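**Ticket 421: Plundex stock program, label printer skips every second label**

Status: solved, one point still open
Site: Pidimcombe workshop, sewing and repair room
Opened: September 7, 2023

I write this log in one piece so the next person does not have to read through all the messages. Where I was wrong I left it in, with the correction after it.

## What was reported

The label printer in the repair room prints one good label, then feeds one blank label, then prints a good one again. It happens only when the job comes from Plundex. If I print a test page with the button on the printer itself, every label is used and the text sits in the correct place.

The room uses these labels for the bags of spare parts (buttons, snaps, zipper sliders, small hooks). We order them in rolls of 3,000 from Rorkside, so half of every roll is going to waste. We also lose time, because the blank ones must be pulled off by hand before the roll can wind correctly.

## Setup

- Computer: the older desktop near the window, shared login
- Plundex: desktop version, updated in January and not since then
- Printer: Hägglund desktop label printer, thermal, connected by USB
- Labels: white paper, small size, with a gap between labels
- Other printers on the same computer: one office printer, which works normally

## Step 1: Restart everything

I closed Plundex, turned off the printer, waited and turned it on again. Then I restarted the computer also. No change. The first label was good, the second blank.

I know this step looks too simple to write down, but the first question from support is always whether it was done.

## Step 2: Calibrate the gap sensor

My first idea was that the printer did not see the gap between two labels. A thermal printer with a gap sensor must know where one label ends, and if it misses this point it will run further until it finds the next one.

I held down the feed button until the light blinked two times, then released it. The printer moved some labels forward and back and stopped at the tear edge. After this the test page was still good and the Plundex job was still bad.

So the sensor was in order before and it is in order now. I should have understood this from the test page, and it cost me half an hour.

## Step 3: Clean the print head and the roller

There was lint inside the cover. In a sewing room this is normal, and it was not very much. I cleaned the head with alcohol and a cotton swab, turned the roller by hand and cleaned it too. I let it dry before I closed the cover.

The print became a little darker and sharper. The blank labels did not go away.

## Step 4: Try another application

I made a small text file with the word TEST and printed it from the simple text editor, to the same printer, with the same label size in the printer driver. I sent it five times. All five labels were used, with no blank one between them.

This was the most useful step. It told me that the printer, the cable and the driver can do the job, and the problem must be in what Plundex sends.

## Step 5: Check the label template

In Plundex I opened Settings, then Labels, then Templates. The repair room has its own template, called "Parts small." It was copied a long time ago from the template for the shipping labels, and there I found two things.

First, the page height in the template was a little bigger than the real label. The text fits on one label, but the page does not end there. It goes over the gap by a small amount, and the printer feeds the whole next label to finish the page.

Second, the option "Add space after last line" was checked. It makes the page even longer.

I corrected the height to the size printed on the Rorkside box and unchecked the option. I saved it under a new name, "Parts small 2," so the old one stays if somebody needs to go back.

Result: still one blank label after each good one. I was surprised, and I must say a little angry.

## Step 6: Check which template is really used

I should have done this before Step 5. In Plundex the template is chosen in two places. One is in the print window, where I selected "Parts small 2." The other is in the item group, and if there is a template in the item group it wins over the print window. The print window does not tell you this. It shows the name you selected and prints with the other.

I tested it with an item from a group without a fixed template, and it printed without any blank label. Then I opened the group "Notions," and in the field "Default template" there was still the old "Parts small." I changed it to "Parts small 2" and printed again. No blank labels.

The same change is needed for every group that is labeled in this room:

1. Open Items, then Groups.
2. Select the group and press Edit.
3. In "Default template" select "Parts small 2."
4. Press Save, and wait for the green line at the top before you close the window. If you close it too fast the change is lost.
5. Print one label from the group to check.

I did it for Notions, Zippers, Elastic and Thread. The group Fabric has its own bigger labels and does not have the problem, so please do not change it.

## Step 7: Longer test

A short test can be lucky, so I left the printer on the side table and let it print the normal labels for the rest of the shift. The bags were filled and closed as usual, and the repair work at the other tables continued. I came back from time to time to look at the roll.

The roll wound evenly and I found no blank label on it. The text was straight until the end. One label had a weak spot on the left side, which I think comes from the paper, as the next one was clean again.
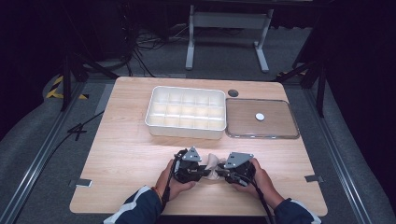
## Cause

The page in the old template was longer than the label. The January update probably made it visible: before it, I believe, Plundex cut the page at the label size of the driver, and now it sends the full page. I can't prove this. The notes of the update say only "improved handling of page sizes," and this can mean many things.

The fix in the print window did not help because the item group had its own setting with higher priority.

## What is still open

When a label is reprinted from the History screen, Plundex uses the template that was active on the day of the first print. This means an old label, printed again, will still come with one blank behind it. I found no setting for this. I sent a question to Plundex support with the old template and the new one attached, and I asked them also to show the real template name in the print window.

Until there is an answer, please do not reprint from History. Open the item, press Print label, and enter the quantity there. It takes two more clicks, but the roll is not wasted.

## Notes for the next roll

- When the new roll is put in, the first label after closing the cover may be blank. This is normal and has nothing to do with this ticket.
- If another size of label is ordered, the height must be changed in the template and in the printer driver, both.
- Please do not delete the old "Parts small" before Plundex support has answered. They may ask me to print with it again.

I keep the ticket open for the History question only. The rest I tested again after a restart of the computer, and the settings were still there.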